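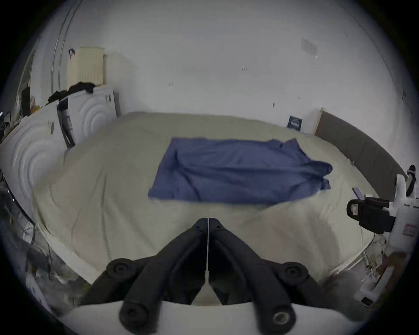

Blue garment laid out on the bed, two hand-held grippers at work.

Cloth Handling Collection: Frequently Asked Questions
Skillon data team. Last updated 5 May 2023

What is being collected?
Examples of people handling clothes on a bed with a gripper in each hand. The examples train a policy named Brasevow, which has to flatten, fold and move soft items.

What counts as one episode?
One attempt at one task, from the start press to the stop press. The limit is 26 seconds. Longer attempts are discarded at upload.

How many episodes does an operator record per shift?
The target is 280, in blocks of 14. Change the starting shape of the garment between episodes. A block in which every episode starts from the same fold will be returned.

How should the cloth be gripped for a two-handed lift?
Take one corner in each gripper, close fully, then raise both hands at the same speed. Keep the top edge close to level. If one corner slips, finish the attempt and tag it "slip". 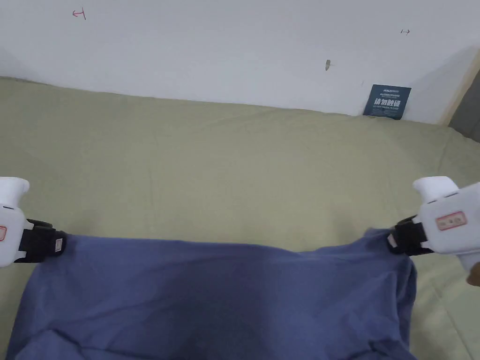
Two-corner hold on dark blue cloth.

Are failed attempts kept?
Yes, if they are tagged. Untagged failures are the main source of bad labels. Ritva Juntunen reviewed the February batches and found that most rejected blocks had a missing tag in the first six episodes.

Can I straighten the cloth with my fingers?
Between episodes only. During an episode, all contact goes through the gripper fingers. Bare-hand contact invalidates the attempt. 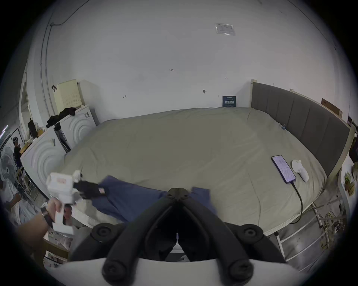
The same rule applies to the bed sheet. Smooth it after the stop press if it has pulled out of place, and leave it alone while recording.

How fast should I move?
At a pace you can hold for a full block. Sudden wrist turns blur the gripper camera and break tracking.

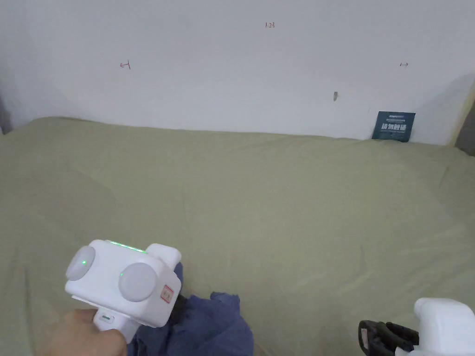 Who do I contact if an upload stalls?
Write to Rhun Gwilliam with the block number and the time of the last completed episode. Do not restart the upload yourself, as this creates duplicate entries.

Where are the task sheets?
In the Wavoter folder, under Cloth. Siwan Ifans maintains them.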